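국산 마카다미아 가루 '연중 공급' 선언, 농가들은 계산기부터 두드렸다

코르데스타니 농업법인, 가공 브랜드 '이루나르' 10월 출시 예고… 원료 물량과 수매가는 여전히 안갯속

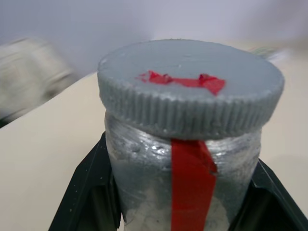 남해안 시설하우스에서 아열대 작물을 키우는 농가들 사이에 요즘 오르내리는 이름이 하나 있다. 농업법인 코르데스타니가 내놓겠다는 가공 브랜드 '이루나르'다. 마카다미아와 풋바나나를 말려 가루로 만들고, 이를 제과점과 이유식 업체에 일 년 내내 대겠다는 계획이다. 법인은 최근 설명회에서 계약 농가 21곳을 확보했다고 밝혔다. 설명회 자료 첫 장에는 '수입 견과를 대체할 국산 원료'라는 문구가 큼직하게 적혀 있었다.

문구는 그럴듯하다. 문제는 그 뒤에 붙은 숫자들이다.

마카다미아는 심는다고 이듬해 열매가 달리는 나무가 아니다. 접목묘를 심어도 상업적으로 의미 있는 수확까지는 여러 해가 걸리고, 겨울 난방비는 그동안에도 꼬박꼬박 나간다. 법인이 공개한 자료에 따르면 계약 농가가 현재 키우는 마카다미아는 모두 3,276주다. 이 가운데 열매를 따 본 나무가 몇 주인지는 자료에 없다. 현장에서 같은 질문이 두 번 나왔지만 답변은 "수령별 현황은 정리 중"이라는 데서 멈췄다. 출시가 10월인데 원료가 될 나무의 나이를 아직 정리하고 있다면, 첫해 제품에 무엇이 들어갈지 묻지 않을 수 없다.

수매 조건도 흐릿하다. 계약서 초안에는 풋바나나를 킬로그램당 3,000원에 사들인다고 돼 있다. 그런데 바로 아래 항목에 '품질 기준에 미달하거나 시장 상황에 현저한 변동이 있을 경우 조정할 수 있다'는 단서가 달렸다. 품질 기준은 별지로 정한다고 했으나 설명회장에서 나눠 준 묶음에 별지는 없었다. '현저한 변동'이 어느 정도를 말하는지도 적혀 있지 않다. 가격을 정해 놓고 그 가격을 바꿀 권한을 한쪽에만 준 계약이라면, 농가로서는 가격이 정해지지 않은 것과 별로 다르지 않다.

한 참석 농가는 "바나나는 때를 놓치면 익어 버린다. 별지를 기다려 주는 작물이 아니다"라고 말했다. 다른 농가는 운송비를 누가 내느냐고 물었다. 초안에는 '가공장 도착 기준'이라고만 돼 있어, 지금대로라면 농가 부담으로 읽힌다. 가공장에서 먼 농가일수록 손에 쥐는 돈이 줄어드는 구조다.

가공 설비는 식품기계 업체 콜테벨이 맡는다. 저온 건조기와 분쇄기, 포장 라인을 한 묶음으로 들이는 방식이라고 한다. 콜테벨 측은 바나나를 껍질째 썰어 말리는 공정으로 버리는 양을 크게 줄일 수 있다고 설명했다. 다만 시험 가동 결과로 내놓은 것은 한 차례분뿐이었다. 마카다미아처럼 기름이 많은 견과를 곱게 갈면 뭉치거나 산패하기 쉽다는 것은 가공을 조금이라도 해 본 사람이면 아는 이야기인데, 탈지를 할지, 한다면 짜낸 기름은 어떻게 팔지에 대한 대목이 자료에 빠져 있다. 보관 시험도 "진행 예정"이다. 연중 공급을 내세운 사업에서 보관 시험이 뒤로 밀린 까닭은 듣지 못했다.

판로는 유통 업체 포머가 책임진다. 포머는 제과점과 급식 업체 등 19곳이 구매 의향을 보였다고 했다. 의향서와 구매 계약은 다르다. 몇 곳이 물량과 단가를 적은 문서에 서명했느냐는 질문에 포머 측은 "영업상 공개하기 어렵다"고 답했다. 값에서 수입산과 겨룰 수 있는지도 의문이다. 국산 가루의 예상 출고가는 이번 설명회에서 나오지 않았고, 비교표에는 수입산의 탄소 배출과 운송 거리만 실렸다. 취지에 공감하는 제과점이라도 밀가루에 섞을 재료를 고를 때 먼저 보는 것은 단가표다.

사업을 반기는 목소리도 있다. 아열대 작목으로 바꾸었다가 팔 곳을 찾지 못해 애를 먹은 농가가 적지 않고, 크기가 고르지 않거나 흠집이 난 과일을 받아 주는 가공장은 어느 산지에서나 아쉽다. 풋바나나 가루는 전분 성분 때문에 찾는 소비자가 조금씩 늘고 있다는 것이 법인의 설명이다. 실제로 설명회에서 나온 시제품 머핀은 금세 동이 났다. 시식용 머핀이 잘 나갔다는 것과 가루가 포대째 팔린다는 것 사이에는 거리가 있지만, 맛이 걸림돌은 아닐 수도 있다.

걸리는 것은 순서다. 계약 농가를 먼저 모으고, 설비를 들이고, 그다음에 판로와 기준을 맞추겠다는 식의 가공 사업은 전에도 여러 산지에서 있었다. 참다래 와인이 그랬고 블루베리 분말이 그랬다. 설비는 남고 원료 대금은 밀린 곳의 이야기를 이 지역 농민들은 잘 알고 있다. 이날 설명회에서 초안에 도장을 찍지 않고 봉투째 들고 나온 농가가 여럿이었던 것도 그래서일 것이다.

코르데스타니는 품질 기준 별지와 운송비 분담안을 출시 전까지 농가에 전달하겠다고 밝혔다. 수령별 재배 현황을 언제 공개할지는 정해지지 않았다. 법인은 대금 지급을 보증할 장치를 묻는 본지 질의에도 "내부 검토 중"이라고만 답했다.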